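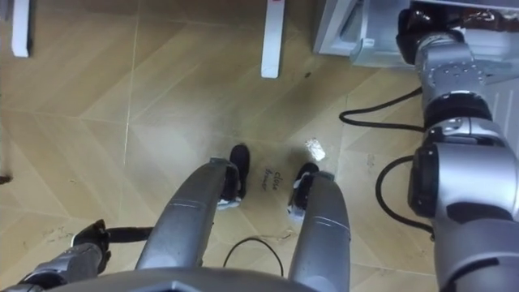 Baldosas de color beige con dibujo de espiga.

El suelo de espiga

¡Dieciocho años sin bailar y Shahla Zarei eligió la cocina! Eran las siete de la tarde, en marzo, y la radio de Jumby acababa de poner el vals que su abuela tarareaba pelando membrillos.

—Ven, Darius, que este me lo sé entero —dijo, y tiró el trapo al fregadero.

Darius Mägi no había bailado un vals en su vida, pero qué más daba. Salió con el pie que no era, pisó a Shahla, pidió perdón en dos idiomas y siguió girando (hacia el lado contrario, claro). Ella se reía tanto que perdió la cuenta de los compases y hubo que empezar otra vez desde la puerta.

En el piso de abajo, Ojārs Grigaitė levantó la vista de su sopa. Golpes, carcajadas, un violín. Cogió la escoba para protestar contra el techo y a medio camino se le fue la mano: un, dos, tres, un, dos, tres. ¡Llevaba el ritmo mejor que ellos!

—¿Oyes eso? —gritó Shahla—. ¡Tenemos percusión!

Abrieron la ventana del patio y lo llamaron a voces. Ojārs subió con zapatillas, la escoba y un tarro de pepinillos, y cuando el locutor anunció una hora más de valses los tres aplaudieron como si estuvieran en la ópera.

—Me toca llevar a mí —dijo Ojārs, dejando el tarro en la mesa.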